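Wardrobe and drying tips for damp months

Posted December 6, 2022 in Laundry & Clothes

Right, quick one as I've a load on. These are the bits I keep getting asked for, all in one place so I can stop typing them out.

Drying indoors first. Spin twice. Seriously, second spin on its own, no water, takes minutes and jeans come out half a day ahead. Shake everything hard before it goes up. Gaps between things, a hand's width if you've got it. Door shut, window open a crack, and if you own a dehumidifier put it low down and point it at the socks.

Don't dry on radiators if you can help it. Makes the room wet and the towels go like cardboard. If you must, one layer only and turn it over halfway.

Shirts. Straight on to a hanger out of the machine, top button and third button done up, pull the placket and cuffs flat with your fingers. Half the ironing gone. Collar up while it dries, fold it down after.

Hangers then. I use the thin plastic-coated wire ones for nearly everything because they take up no rail. Bare metal ones leave rust on a damp collar, bin them or keep them in the shed. Coated ones are fine untill the coating splits, check the ends and the twist by the neck. Split ones get a wrap of tape or go in the shed with the others.

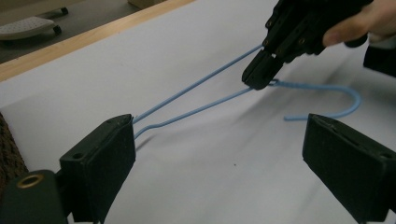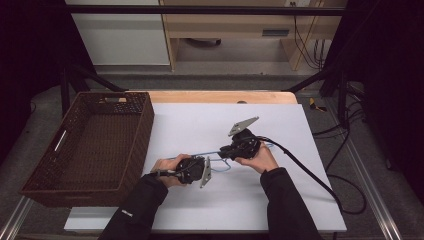
For straps and wide necks - two elastic bands, one wound on each shoulder of the hanger, nothing slides off. Pipe cleaners work too and look a bit nicer. Cadi Gronow wrote in to say she uses strips cut from old rubber gloves, same idea, tried it, good grip but they mark white cotton so dark things only.

Knitwear never on a hanger wet. You get shoulder horns and sleeves down to your knees. Roll it in a towel, kneel on the towel, then flat on a rack. If the horns are already there, damp the bump with your fingers, iron on low through a tea towel, pat it flat, leave it alone.

Trousers by the hems with clip hangers, weight pulls the creases out. Bit of folded card under each clip or you get teeth marks.

Moths. Cedar balls lose their smell, sand them lightly every October and they come back. Lavender bags same, give them a squeeze. Neither will shift an actual infestation, for that it's the freezer - sealed bag, two weeks, then hoover every edge of the wardrobe incuding the top.

Musty wardrobe? Empty it, wipe down with half white vinegar half water, doors open all day. Pull it a few inches off an outside wall if there's room. Small tub of bicarb on the floor of it, swap when it cakes.

Nest asked about the rail bowing. It's the coats. Put coats at the ends by the brackets, light stuff in the middle. If it's already bent just turn the rail over so the bow faces up, Idris did his like that and it's been fine.

Stain list is next, want to redo the tea and biro bits first.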